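Open day at Sindano, Tircombe: quick notes from a Thursday

Typing this on the train before I forget it all. Went over to Tircombe for the Sindano open day, doors at 10, got there 10:40 because the shuttle from Fidorberg station goes the long way past the quarry. Name badge, map, a paper cup of very strong coffee. Up to 400 people expected across the day according to the sign-in desk. Felt like most of them were in the coat line.

The building

Old thread works, long and low. Ground floor is the workshops, upstairs is offices and the Araya room, named after the river. Noisy stairs. Good windows on the north side. Parking is a field, bring boots in November.

First stop, the tabletop room

Noemi Sorrentino was running this one and talks fast, so my notes are patchy. The idea is a tray-laying table: ordinary stuff from a kitchen drawer or a corner shop, put out in no special order, then sorted onto trays and plates.
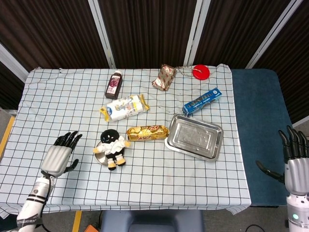 Noemi buys for the tables herself, mostly from the market, and she goes for shapes that annoy people. Soft bags, stiff boxes, things that slide. Today's spread had a little brown bottle with a white cap, a crinkly gold and brown snack bag, a long blue box and a steel tray with a shiny embossed bottom. I liked the tray best, my grandmother had a stack of them. The checked cloth is handy too, gives your eye something to line up against. It had a few faint stains, so it gets used. I'd have ironed it but I iron everything.

Asked why so many snacks. Viola Negri (packaging side, ex bakery) said wrappers are the hard part of any table, no two lie the same way. Fair enough. She has 100 of them in a cabinet, sorted by crinkle. Wanted to see the cabinet. Key was with somebody at lunch.

Missed the first talk becuase of the cabinet business. Azlan Lubis gave me the short version in the hallway: small plates for single items, trays for anything that comes in a group, bottles always at the back. Wrote that on my hand.

Went back in for a second look before moving on. A small round bronze-colored plate was in play by then, with a golden-yellow wrapped snack on it, and the bottle was standing at the back left just like Azlan said.

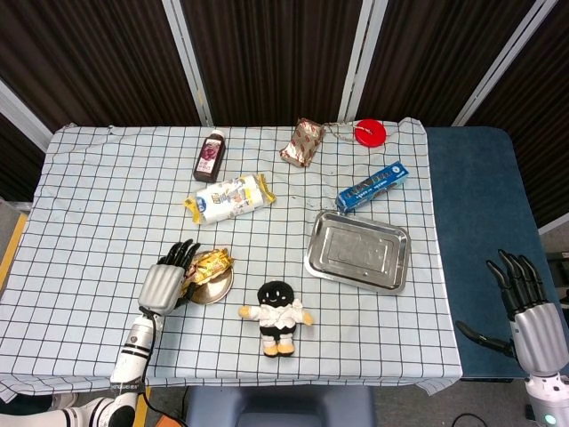

Lunch and the rest

Lentil soup, 2 kinds of bread, long tables. Sat with Yaryna Savchuk who had come down from a school canteen and was taking far better notes then me. Afternoon was the store room (shelving, labels, more shelving) and a talk by Victor Khaemba on folding cartons, good, ran over. Left at 3:30 to make the train.

If you go: book the morning slot, skip the shuttle if you can get a ride, and ask about the cabinet early.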